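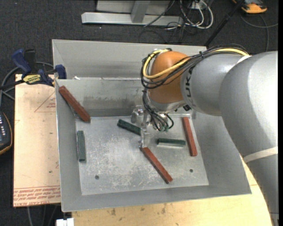 4.3 Preparing and loading the parts bin

This section covers the open-topped sheet-metal bin supplied with the Jarnitow sorting station. Complete section 4.2 (levelling the stand) before you start.

Caution: The rim may have sharp edges. Wear cut-resistant gloves when handling the bin.

1. Isolate the station at the main switch and fit your lock.

2. Remove all blocks, scraps and packing material from the bin. Check the ledge at the top of the inner back wall, where small pieces collect.

3. Wipe the floor and sloping sides with a dry cloth. Do not use solvent or steel wool.

4. Inspect the floor. Scratches, scuffs and pale wear marks are acceptable. Replace the bin if the metal is torn or a burr catches the cloth.

5. Check that the two holes in the front part of the floor are clear.

6. Place the red and green blocks in the bin by hand, one at a time. Blocks may lie at any angle and may lean against the sides. Do not stack them above the rim.

7. Remove your lock and restore power.

Note: Both colours may be loaded together. Do not mix blocks of different lengths in the same load.

Note: Clean the bin after every 1000 picks, or at the end of the shift if that comes first. Record the work on form 1262.

To order a replacement bin, quote the number stamped on the stand and contact Adwoa Wumbei, Vodico Parts Desk.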